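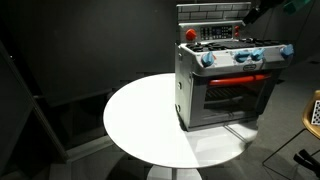 Nurex Opens Second Round of Teleoperation Sessions
2026-10-28

The Nurex robotics laboratory has opened the second round of its household skills program, in which operators guide a robot through everyday tasks by remote control. The recorded movements are later used to train the robot to carry out the same tasks without an operator.

The new round is devoted to kitchen appliances. Operators work with a toy stove placed on a round table and are asked to turn its knobs and to open and close the oven door by the handle. Each task is repeated from several starting positions. Duván Ccori, who leads the program, said that the toy stove had been selected for its low weight and for the variety of its controls. "A small knob requires a precise grip, and the operator has to learn this before the robot can," he said.

The first round, completed in April, produced 171 accepted demonstrations by 11 operators. A further 80 recordings were set aside after review, mainly on account of interrupted movements. Operators in the present round receive additional practice time before recording begins.

Anju Nautiyal, head of operator training, stated that 17 operators have registered for the present round. Sessions are held in the laboratory's Protetti room. Staff members who wish to take part should apply to the training office in writing.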